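News > Business > Utilities

Print this article | E-mail this article

Jirkercombe utility to change demand billing for small industrial users

JIRKERCOMBE - The municipal electric utility will move 201 small industrial accounts to a new demand rate in December, ending a billing method that has been in place since the Mbeki Road substation was built.

Under the present tariff, a customer's demand charge is set by the highest single reading of the billing month. The meter averages load over 15 minutes, and one high interval fixes the charge for the whole month. The new schedule keeps the 15-minute interval but uses the mean of the five highest readings, with no more than one reading taken from any calendar day.

The change applies to three-phase customers with a contracted demand of 57 kilowatts or less. Larger customers stay on the existing industrial schedule. Single-phase commercial accounts, including most shops and offices, do not pay a demand charge and are not affected.

Tobias Kowalczyk, rate analyst for the utility, told the board that the old method had been hard on customers whose equipment starts infrequently. A shop with a large compressor and a steady base load could be billed at more than twice its typical demand on the strength of a single cold start, he said. The cost of serving that customer was not much different from the cost of serving one with a flat load profile, as peaks of that kind seldom fall at the same time on the feeder.

"The feeder sees the sum," Kowalczyk said. "The bill sees each meter by itself. We are trying to bring the two closer together."

The energy charge per kilowatt-hour will rise by 4 percent for the same group of accounts to offset the expected drop in demand revenue. Staff calculations presented with the tariff show that customers with a load factor under one third will generally pay less under the new schedule. Customers running two or three shifts will generally pay more. The fixed monthly service charge does not change.

Ruby-Lee Pryor, operations manager at Kotura, a metal finishing firm on the Rundano industrial park, spoke against the energy charge increase. Kotura runs its rectifiers and tank heaters around the clock and has a load factor near 80 percent. Pryor said the firm had already spent money on staggered start controls to hold down its peak, and that the new schedule would reduce the return on that work.

"We did what the old tariff asked us to do," she said. "Now the savings go to people who didn't."

The board voted to adopt the schedule as drafted but directed staff to report back after one full year of billing. The report is to separate single-shift from multiple-shift customers and to state the change in the annual bill for each group.

Two technical provisions were added before the vote. The first excludes readings taken in the hour after a utility outage, when motors and heaters across the system tend to come back on together. The second sets a minimum billed demand of 40 percent of the contracted value, which is intended to recover transformer costs from accounts that are idle for part of the year.

A power factor clause carries over from the old tariff. Customers averaging below 0.90 lagging will continue to have billed demand adjusted upward in proportion. The utility has seen lower readings at sites with older welders and lightly loaded motors, and will supply interval data on request to any customer considering capacitors.

Existing meters already store the necessary readings, so no site visits are planned. The first bills on the new schedule will show both methods side by side for three months - the amount due will be calculated on the new one only.

Customers near the upper limit may ask to have their contracted demand revised. Requests must be received at the billing office by 4 p.m. on the last working day before the schedule takes effect.

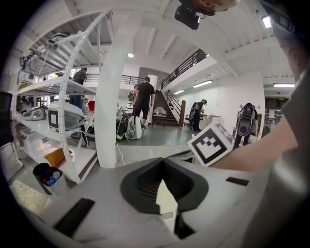 A light gray gripper with a dark ribbed pad, beside a printed marker card.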